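Wudov arm set-up guide
Section 4. Teaching by hand and by remote: soft items and bags

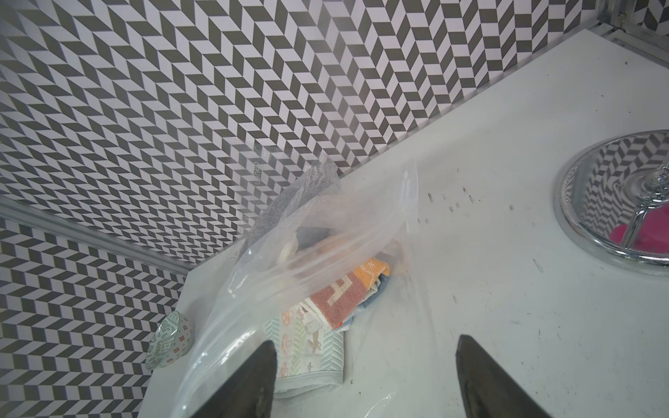 Fig. 4. Wrist view, fingers open over a clear zip-top bag of folded cloths.

Read section 3 first if the arm has not been homed today. This section covers both ways of showing it a task: hand guiding (you hold the wrist and move it) and remote (the Vestdale hand controller). Soft stuff is harder than boxes. Expect to throw a few takes away.

4.1 Before you start

1. Arm homed, light on the base steady green.
2. Wipe the wrist camera lens. Dry cloth, no spray.
3. Open the Katayama recorder, pick New task, give it a name you will recognise next month. "test" is not a name.
4. Choose Hand or Remote. You can't swap halfway through a take.
5. Check the live wrist view. Both fingertips must show at the bottom. If only one does, the camera bracket has slipped – go back to 3.6.
6. Put the item where the gap between the fingers falls on it, as in Fig. 4.

Note. Clear film is awkward. Flat on a white worktop the edge of the bag nearly vanishes, and bright folds can fool the depth reading. Aim at the cloth inside, prints and hems give the camera something to hold on to. Avoid aiming at plain film.

Note. Shiny things near the work (mirror stands, taps, kettles) are fine to leave in view so long as they stay put for the whole set. Move one between takes and you have to start the set again.

4.2 Hand guiding

1. Press and hold the grey button on the wrist. Arm goes slack. Take the weight before you press, it drops a little.
2. Bring the fingers to the start pose, open, above the item.
3. Let go of the button. Wait for one beep.
4. Tap Record. Hold the button again and move.
5. Come down slowly. Keep your own hand behind the wrist, out of the camera's view.
6. Close with the thumb wheel. Stop when the cloth starts to give, don't squeeze till it bulges.
7. Lift, carry, lower, open.
8. Let go of the button and tap Stop.
9. Watch the replay at half speed with nothing in reach of the arm. Keep or Bin.

CAUTION. Never put your fingers between the gripper fingers while the button is held. The thumb wheel is live.

CAUTION. Replay moves the real arm. Stand back, one hand near the stop switch.

4.3 Remote

1. Plug in the hand controller. Two short buzzes means it is paired.
2. Set speed to Low. High is for open space only.
3. Squeeze the trigger half way to take control, arm follows your hand from there.
4. Tap Record with the foot pedal.
5. Work from the wrist view on the screen, not by looking over at the arm. The robot only learns from what the camera had.
6. If your wrist runs out of room let the trigger go, reset your hand, squeeze again. The pause gets trimmed out later.
7. Foot pedal to stop. Keep or Bin.

Note. Delay over the house wi-fi can be bad. Use the cable if the picture stutters.

4.4 How many takes

10 good takes for a first try. Then shift the bag a bit, turn it, fold the top over, and do more. The same take repeated teaches it very little. The recorder holds about 1,000 takes before it asks you to clear space.

Keep a take even if the first grab slips, provided you recover and finish. Bin it if you knock the bag off the worktop, or if your sleeve gets accross the lens.

Don't mix people in one set until the basics work. Sota Sasaki wrote the original procedure and comes down steep and quick; Mitsuko Higuchi, who does our training days, comes in low and takes ages. Both fine. Mixed early on, the arm dithers.

4.5 If it goes wrong

Fingers slide off the film: lower grip height one step, or fit the Zilero soft tips (sold seperately). Re-record after fitting, old takes won't match.

Arm stops above the item and won't come down: depth reading upset by glare. Turn the lamp away, try again.

Arm won't go slack: base light is amber. Clear the fault, home again, back to 4.1.

Replay drifts to one side: bracket loose. See 3.6.

Saving and naming sets – section 5.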